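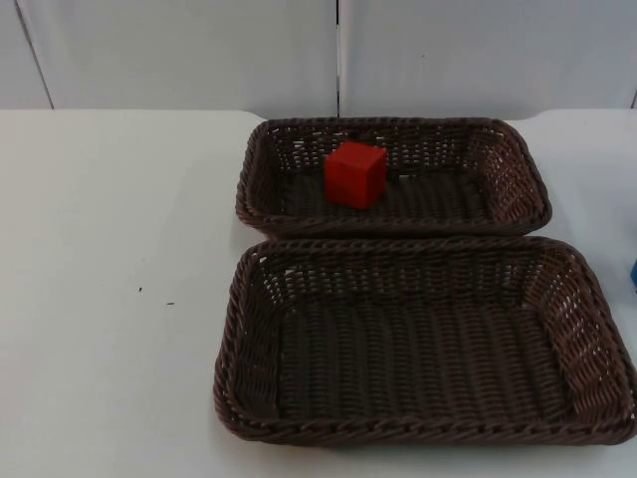
A red cube in a woven basket, with a second basket in front.

Why Do Scabs Form?
Fri 22 November
By Ginevra Santoro

If you have ever fallen off a scooter, and I certainly have, you know how quickly a scraped knee begins to bleed. It looks alarming, but your body starts fixing it right away – even while you are still looking for a grown-up and a tissue.

Your blood carries tiny pieces called platelets. When a blood vessel tears, platelets rush over and stick to the edges and to each other, making a soft plug.
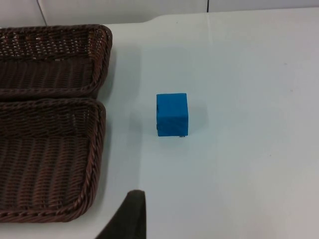 Next come long, sticky threads called fibrin. They spread across the plug like a net and catch more blood cells, and the whole thing is called a clot. As the clot dries out on top of your skin it turns hard and dark, and there you have it, a scab!

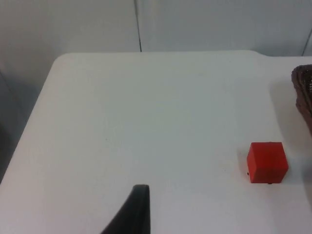
What goes on underneath?

Quite a lot, my dears. White blood cells gobble up germs, and new skin cells creep in from the sides until they meet in the middle. Please try not to pick, however much it itches – picking can open the cut again and let germs in. When the new skin is ready, the scab drops off by itself, often in the bath.

Comments

Brendan Mac Giolla: Read this to my son after his tumble in Gilmartin. He wants to know why new skin is pink.

Wetley mom: My daughter now says "fibrin" at every meal.

Oltitley Grade 3: We liked the net part. Can you do bruises next?

Contact us | © Gernau Kids' Health Pages | Back to top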